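Week 3 handout: learning a place task from demonstrations

Our running case is the Semdale policy, trained on 87 teleoperated demonstrations. Inputs are wrist views and one fixed view. The task is to put the green ball in the wicker basket.

A wrist view alone can carry very little about the goal. With a finger close to the wicker and a plain wall behind it, the ball's position has to come from another view or from memory.
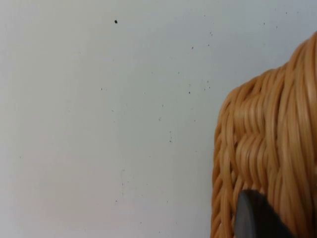

Saoirse Carroll asked whether a longer history would do the same job as a second camera. Partly. The Ernov variant keeps 2 seconds of history and still loses the ball when an approach is slow.

Contact is the other hard part. Small errors in finger position matter most near the rim.

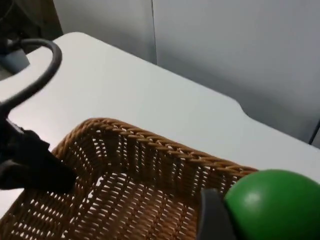
Fig. 2. Wrist view with ball, finger and basket.

Scoring uses the fixed view only. A trial counts if the ball is inside the rim at the last step.

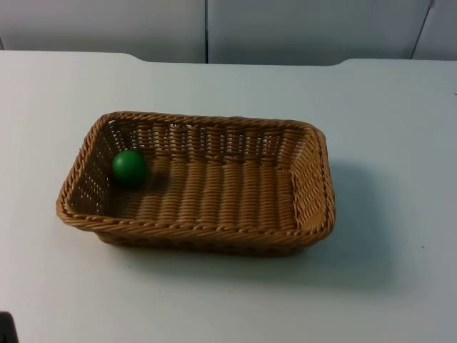

Where in the basket it lies does not affect the score. Read the Ekanayake notes on success labels before the lab.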